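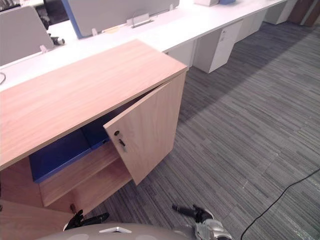 Griltemetti Two-Arm Kit for Home Builds and Shared Workshops

Sold by Plivar. Kit number 458. Ships in 10 working days.

The Griltemetti is a two-armed upper body for people who want a robot that can work with ordinary furniture, and who don't mind spending a good many evenings getting it there. We sell it as a kit to home builders and to shared workshops, and most of the questions that come to us are about everyday jobs: opening a cupboard, reaching onto a shelf, lifting a bin out and setting it down on top. So that is how we have laid out this page, and we hope it saves you a phone call (though we do like the phone calls).

What comes with it

You get both arms, two hands with jointed black fingers, the body shell in gray, the Koech controller board and all the cabling between them. The head camera bracket is included, but the camera is up to you, as lots of our customers already have one they love. Stands are sold separately – please look at the Grumgate stand, part 424, or the taller one, part 432, before you start welding something of your own!

Getting ready for cabinet work

A cabinet is a lovely first project. It stays put, it costs next to nothing secondhand, and it will show you very quickly where your reach is good and where it isn't. Start with the doors wide open and leave handles and locks for later on. A door that swings out toward the robot takes up a surprising amount of elbow room, so park the body a little farther back than feels natural and bring it in slowly.

Keep your cables in mind too. Anything lying on the carpet should be routed away from the side where the arm swings, and the wrist cable needs a generous loop so it can follow the hand all the way up to the cabinet top.

For the bin itself, pick something with flat faces and a strong plain color. Blue on pale wood is very easy to tune against. Practice on the cabinet top first, with the fingers laid flat on the box and the thumb curled down near its front edge, and keep the force limit low until you trust it.
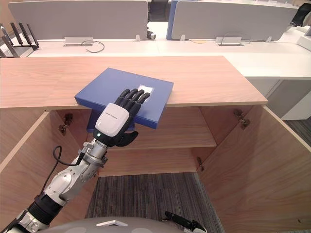

Support and spare parts

Efe Anozie looks after kit support and answers mail every Wednesday, usually at some length. Finger segments, wrist rings and spare cables are all kept in stock. If your workshop is sharing one kit between several members, tell us when you order and we'll put in a second set of hex keys, as the first set always wanders off.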